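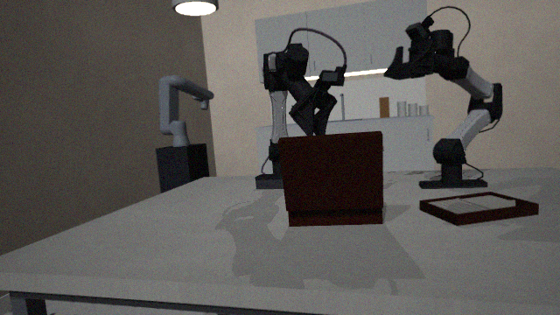

Can Robots Do Chores Yet?
A Gindidell Learning Center Guide for Young Readers

Many children have been asked to put their things away, and many have wished that a machine would do it for them. Machines already help at home. A dishwasher cleans plates, and a washing machine cleans clothes. But someone must still load the plates, sort the clothes, and put everything back where it belongs. Could a robot do those parts of the job as well?

The short answer is: sometimes, slowly, and with a good deal of help. This guide explains why.

What makes a chore hard?

Think of the last time you opened a box. You probably did not plan it. Your eyes found the lid, your fingers felt for the edge, and your arm knew how hard to pull. If the box began to slide, your other hand held it still.

A robot must work out each of those steps. First it has to find the box. Then it has to decide which part is the lid and which part is the side. It has to move its gripper, the part that does the work of a hand, to the right spot. If the gripper closes too early, it catches only air. If it pushes too far, it may knock the box over.

Factories have used robot arms for many years. In a factory, the same part can arrive in the same place all day long, so the arm can repeat the same motion. A home is different. The box may be on the table this morning and under a chair by dinner. It may be full, or half full, or upside down.

Why do engineers use pretend rooms?

A computer can draw a room with walls, a floor, cabinets, and robot arms, and then work out how everything in it should move. This is called a simulation. The pictures in this guide were all made by a computer in this way.

Simulations are useful for practice. Nothing real is broken when a pretend box falls, and the room can be set up again in a moment. In one study exercise at our center, students ran a pretend box-opening task 200 times before lunch. With a real box and a real arm, that would have been a very long morning.

There is a catch, however. A pretend lid may swing more easily than a real one. Real boxes can be sticky, bent, or slippery, and real rooms have bright windows and dark corners. A robot that does well in practice must still be tested in the real world.

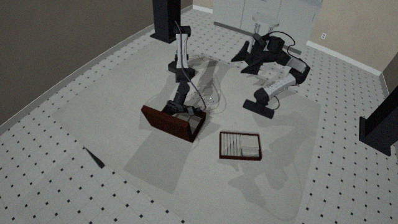
Are two arms better than one?

For many chores, yes. People use two hands to fold a towel, open a jar, or carry a tray. One hand often holds while the other hand moves. Two robot arms can share work in the same way, but they must also stay out of each other's path. Engineers call this coordination – each arm has to "know" where the other one is and where it is going next.

Try this at home. Put one hand behind your back and close the lid of a shoebox, then put a pencil case away. Now do it again with both hands. Which steps became easier? Did your hands ever get in each other's way?

What about shops?

Shops have chores too. Shelves must be filled, boxes must be opened, and items must go back in the right place. Some of these jobs suit robots well, especially when every package is the same size. Others are still done best by people. A worker can see at once that a package is torn, or that a customer has left a jar of pickles among the socks.

So, can they do it yet?

Robots can do some chores when the job is small and the place is prepared for them. A robot that can tidy any room, in any home, without help is a goal that engineers are still working toward. For now, most children should expect to go on putting away their own pencils.

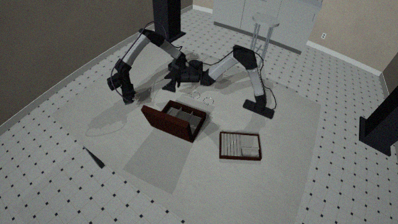 Lindalva Arruda is more hopeful than this guide. In her view, children should not judge robots by how slow they are today, and a machine that can reliably open one kind of box has already learned something worth having. She would still like to see it try a kitchen drawer that sticks.

Words to know

Gripper: the part of a robot arm that takes hold of things.
Simulation: a pretend place or event worked out by a computer.
Coordination: making two or more moving parts work well together.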